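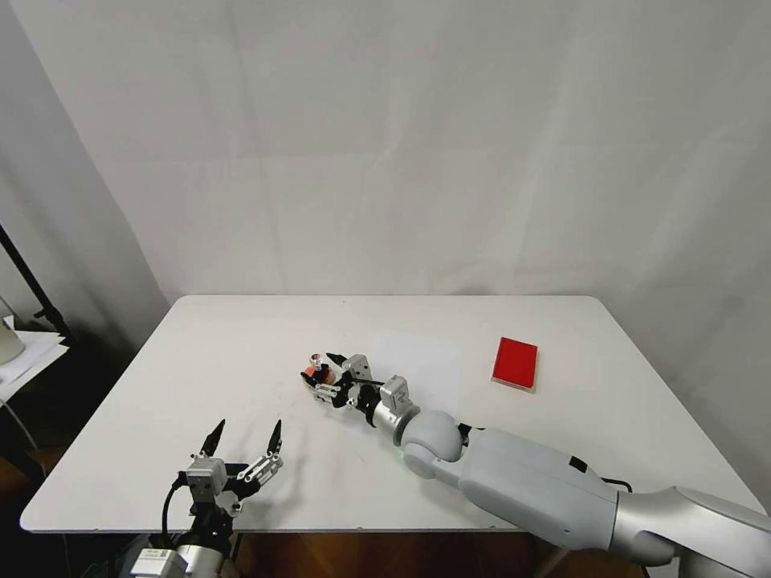
September, bench notes, muon telescope

Swapped paddle 2 back in after rewrapping. Light leak was at the guide joint, same place as before. Two layers of black tape over the foil, then a third along the seam. Dark rate with the room lights on now matches lights off within error, so I'm calling it closed.

Plateau scan on paddle 2, threefold coincidence with 1 and 3 as the trigger pair. Steps of 20 V. Knee is lower than in Rizwan's scan from the spring. Either the tube is gaining or the old divider was reading wrong. I checked the Tanberg supply against the handheld meter at both ends of the range and it agrees, so I suspect the divider. Left the old one in the drawer with a tag on it.

Discriminator thresholds unchanged on 1 and 3. Gate set to 70 ns for now. Tried narrower and lost real coincidences, probably cable length on channel 3. Imelda wants the delay curve redone before anyone touches the gate again. Agreed.

First vertical run after the swap: 1,057 threefolds. Second run, twice the live time, same settings: 2,080. Ratio 1.97, statistical error on it about 0.07, so no sign of drift between the two. Dead time correction not applied, negligible at this rate.

Tilted run started 4:40 pm. Angle read from the plate on the Trarnby mount, which has some slop. Mylene put a digital level on it and got a slightly smaller angle than the plate. Use the level reading in the fit and carry the difference as a systematic.

Software: the Seixas reader drops the last event in each file if the run is stopped by hand. Jericho has a patch. Until it's merged, stop on event number only. Files written before the patch are fine for rates, but don't use them for the decay time fit – the final timestamp is garbage.

Pressure log has a gap over lunch. Malachy has the station data and will fill it in.

To do:
Delay curve, channels 1 to 3
Measure the old divider, resistor by resistor
Ask Bendatach about the spare tube base, quote has expired
Accidentals run with channel 3 delayed well outside the gate, overnight if the tilted run finishes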